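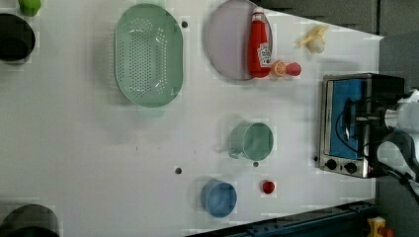

Is the Keltari gripper safe to leave running unattended on a kitchen bench?

Leave it switched off when you leave the room, at least until the firmware handles a stalled finger correctly. The unit I tested kept pulling after it had lost position, and the arm controller received no fault signal.

Keltari G2 gripper, long-term review
Posted 4/28/18

Price paid: 849 dollars, with cable and mounting plate
Rating: 2 out of 5

I bought the G2 for tabletop work with household items: cups, plates, bottles, toy food and the door of a small toaster oven. The mounting plate is from Alaoui and fit without shims. Setup took one evening. The manual covers wiring well and error codes badly.

For the first 596 cycles there was little to report. The fingers close evenly, and the pads hold a mug by the rim or the handle without marking it. Light plastic pieces need the force setting turned down to its second step. Round fruit rolls away if the approach is off center, as it does with most two-finger designs.

The fault appeared at cycle 761, during a door pull. The fingers closed on the oven door, the arm began its arc, and the left finger stopped short of its commanded position. The motor stayed energized. The status line continued to report "grip OK" while the arm carried on along its path, dragging the oven toward the edge of the bench. I used the emergency stop. The door hinge was bent and one pad had torn.

I repeated the test with the oven unplugged and clamped down. The same thing happened on four of nine pulls. The log shows motor current at its limit each time, with no error raised. According to the manual, a stall should open the fingers and send code 14. I have not seen code 14 once.

The second problem is the cable. It leaves the gripper at the side and hangs in a loop, and the supplied clip does not hold it close to the wrist. On a low approach the loop can catch on a knob or a door edge. Mine now has a small nick in the jacket near the connector. A Gurby spiral sleeve shortened the loop enough to clear the oven, at the cost of some wrist travel.

Keltari support answered in two days and asked for logs. They confirmed that stall detection is disabled when force is set above step five, a limit that appears nowhere in the manual. A firmware fix is planned for July. Cotcombe, where I bought the unit, offered a refund or a replacement. I took the replacement, and it has the same fault.

Until the update, I run it with force at step four, a current cutoff in the arm controller, and door pulls at quarter speed. The pads are rated for 1,000 cycles, and the second set shows no tearing so far at the lower force. Step four is too weak for a stiff oven door, so I open that one by hand.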